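4.2 The relief of Borthorpe and its arithmetic

The siege of Borthorpe has come down to us in two versions, and both were written by people who were not inside the walls. The first, the Nundia chronicle, gives the garrison 372 defenders and a stirring final stand at the north gate. The second is the Ratach ration book, a document with no literary ambition whatever, which records flour, lamp oil and the steady disappearance of mules. Historians have long preferred the chronicle. It has speeches in it.

We take the ration book more seriously than is customary. Its clerk issued bread by the mess, 16 men to a mess, and was plainly a man who would have charged his own mother for a second crust. In the first week of September he was issuing to every mess on the roll. By the end of the month whole messes had been struck out, with a marginal note that reads, in our translation, "gone to the river". The chronicle has these men dying gloriously on the ramparts. The clerk has them going to the river, and he stopped their bread the same afternoon.

Earlier scholarship read the phrase as a euphemism for burial. The difficulty is that the clerk had a perfectly good word for burial and used it 30 times elsewhere in the same hand, usually with a complaint over the cost of the cloth. We read the note literally. The men walked down to the lower landing, probably at night, and were ferried across to Sumampouw, whose toll register for that autumn shows an otherwise baffling rise in foot passengers paying in military buttons. 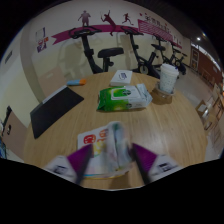 Figure 7. Packet between the fingers of a hand-held gripper, on a round table.

Did the besiegers know that the garrison was leaving?

The evidence suggests that their officers did and found it convenient. The toll at Sumampouw was collected by the besieging army's own contractor, who remitted a share each fortnight, and no commander on that side of the river is recorded as objecting to the income.

This puts the final assault in a different light. The chronicle describes a wall of defenders fighting until the last cartridge. On the ration book's figures the wall had 40 men to hold it, several of them cooks, and the assault was over before the attackers' breakfast had been cleared away. The colour sergeant's celebrated last words, which run to nearly a page in the standard edition, would have had to be delivered at considerable speed.

None of this makes the defence negligible. Those who stayed kept the gate shut long enough for the upriver column to change its route, and the delay mattered to the campaign as a whole (see section 5). It does mean that the regimental honours awarded afterwards went to a good many men who were by then growing onions on the far bank. Two of them applied for the pension. One application was refused on the grounds that the applicant was dead, and the correspondence on this point continued for years, with rising temper on both sides.

A further problem is the missing leaf between the second and third gatherings of the ration book. The stub has been cut neatly with a blade.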